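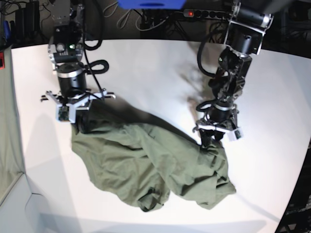 Please say more about the folding this time, Polyxeni Chrysikopoulos wrote after reading our previous advertisement, as the last one spoke at length about benefits and said very little about what a person does at the table all day.

The present notice has been revised accordingly.

Garment Folding and Presentation Assistant
Paltis Clothing Reuse Center, Nulberg

Number of positions: two
Department: Garment Preparation
Reports to: Preparation Supervisor
Type of appointment: part-time, with benefits
Reference: Garment Preparation, Folding

About the Center

The Paltis Clothing Reuse Center receives donated clothing from households and institutions in Nulberg and the surrounding towns. Garments are sorted, laundered, inspected, folded and then issued to partner agencies or placed on sale in the Center's own store, which operates under the name Skitard. Items unsuitable for wear are separated by fiber and sent for recycling.

The Garment Preparation department occupies the ground floor of the building at 43 Nel Street. It is made up of the receiving bay, the laundry, the inspection area and the folding room. The two positions described in this notice are based in the folding room.

The Work

Clean garments reach the folding room in open bins, unsorted by size and often tangled together. A shirt or a light jacket generally comes out of the bin as a bunched length of cloth with its sleeves inside or underneath and its hem turned back on itself. The first task is to find out what the garment is. The second is to open it out.

The Center asks its assistants to open every garment fully on the table before any fold is made. Shirts and jackets are taken up at two points along one edge, lifted clear of the surface and allowed to hang until the layers separate. They are then laid down front side under, with the collar away from the assistant. Sleeves are drawn out and smoothed from the shoulder toward the cuff. Soft cotton garments hold creases from the dryer and may need to be lifted and laid down more than once. Assistants should expect this and should not press creases flat by leaning on the cloth.

Once a garment is open, it is checked on both sides. Laundry and inspection staff will already have seen it, but small faults are often noticed only when the cloth is flat: a missing button, a seam beginning to part under the arm, a stain inside the collar. Faulty items are tagged and placed on the mending shelf. Assistants are not expected to carry out repairs.

Folding follows the Center's standard patterns. There are 11 of these, covering shirts, knitwear, jackets, trousers, skirts, children's clothing, bed linen and several categories of outerwear. Printed pattern cards are kept at each table. New assistants may refer to them for as long as they wish, and many experienced staff members continue to do so for fitted sheets.

Finished garments are stacked by type and size, collar edges aligned, to a height no greater than the line marked on the shelf upright. Full stacks are banded, labeled and moved to the issue racks.

Principal Duties

The assistant will:

Empty bins of clean clothing onto the side bench and separate tangled items without pulling on straps, drawstrings or trim.
Identify each garment by type, size and intended wearer, using the sewn-in label where one is present and the measuring guide where it is not.
Open, turn and smooth garments on the folding table.
Turn right side out any garment that has been laundered inside out, except where the care label directs otherwise.
Check pockets. Any item found is placed in an envelope, marked with the bin number and handed to the supervisor.
Fasten zippers, and fasten shirts at the collar and third button.
Fold each garment to the relevant pattern and place it in the correct stack.
Return damp items to the laundry.
Record the number of stacks completed at the end of the shift.
Wipe down the table surface before and after each session and report any chip or rough spot that could catch a thread.
Assist in the store during seasonal changeovers, when displays are taken down and refolded.

The Folding Room

Tables in the folding room have white tops. This was adopted some years ago at the request of inspection staff, who found that lint, loose threads and stray buttons were easier to see. Tables are adjustable in height and should be set by each assistant at the start of the shift. Stools are available and may be used at any time.

The room has north-facing windows and overhead lighting. Assistants working with dark garments for extended periods are encouraged to alternate with lighter bins. Fans are in use in summer. The laundry next door produces a steady level of noise, and ear protection is provided on request.

Hours and Compensation

Each position is offered at 24 hours per week, divided among four shifts. Morning and afternoon shifts are available and will be settled with the successful candidates before the appointment begins. There is no evening work. During seasonal changeovers, additional hours may be offered – these are voluntary and are paid at the overtime rate.

The positions are paid on Grade 2 of the Center's wage schedule. A copy of the schedule will be sent to any person who asks for one, whether or not an application has been made. Employees receive paid leave, a transit allowance and a discount on purchases from the Skitard store. Health coverage is available after 60 days of continuous employment.

Qualifications

No diploma, certificate or previous employment in the clothing trade is required. Applicants must:

Be at least 18 years of age on the date of appointment.
Be legally authorized to work in the United States.
Be able to read care labels and size labels in English. Large-print reference sheets and magnifiers are available.
Be able to work at a table for most of a shift, seated or standing, with breaks.
Be able to distinguish between closely related colors, or be willing to use the shade cards supplied for that purpose.
Be able to move a filled bin on a wheeled base.

Experience in a laundry, hotel, hospital linen service, theater wardrobe or clothing store will be considered an advantage. So will experience of caring for a household. Applicants who have folded clothing for a large family for many years should say so in their application and should not assume that it does not count.

The Center gives more weight to care than to speed. There is no piece rate, and assistants are not ranked against one another by output. A new employee will usually be given a single type of garment to begin with, most often plain shirts, and will move on to other types when both the employee and the supervisor are satisfied.

Training

Training takes place over the first two weeks and is paid at the full rate. The first week covers fibers and fabric behavior, reading labels, opening and laying out garments, and the patterns for shirts and trousers. The second week covers knitwear, jackets and linen, together with tagging, stacking and recording.

Particular attention is given to garments that do not lie flat readily. These include lined jackets, bias-cut skirts, garments with elasticized waists and soft cotton pieces that have been through many washes. Trainees will handle worn and faded stock as well as items in good condition, as the Center receives a great deal of both.

Accessibility and Accommodation

The folding room, restrooms and staff lunchroom are all on the ground floor and may be reached without steps from the Nel Street entrance. The Center will make reasonable accommodation for applicants and employees with disabilities at every stage, including the practical session described below. Requests may be made by letter, by telephone or in person at the reception desk, and will be treated as confidential.

Equal Opportunity

The Paltis Clothing Reuse Center is an equal opportunity employer. Applications are considered without regard to race, color, religion, sex, sexual orientation, gender identity, national origin, age, disability, veteran status or any other status protected by law.

How to Apply

Applications may be made on the Center's form, available at reception, or by letter. A letter should give the applicant's name and contact details, any experience the applicant wishes to have considered, the shifts preferred and the earliest possible starting date. One page is sufficient. Résumés are accepted but are not required, and photographs should not be enclosed.

Applications should be marked "Garment Preparation, Folding" and sent or delivered to:

Personnel Office
Paltis Clothing Reuse Center
43 Nel Street
Nulberg

This notice was issued on 3 Aug 2026. Applications must be received by the close of business on the last working day of August. Late applications will be kept on file and considered if a position remains open.

Selection

Applicants who meet the requirements will be invited to a short interview with the Preparation Supervisor and a member of the folding room staff. The interview is followed by a practical session at one of the tables, in which the applicant is given a small mixed bin and asked to open, check and fold the contents in whatever manner the applicant finds natural. Knowledge of the Center's patterns is not expected. Applicants are welcome to ask questions while they work.

Comfortable clothing and closed shoes are recommended for the practical session. Rings and bracelets that might snag fabric should be removed beforehand, and a locked drawer is provided for them. Travel costs within the county will be reimbursed on presentation of a receipt.

All applicants will be informed of the outcome in writing. Persons who wish to see the folding room before deciding whether to apply may arrange a visit through the Personnel Office during the application period.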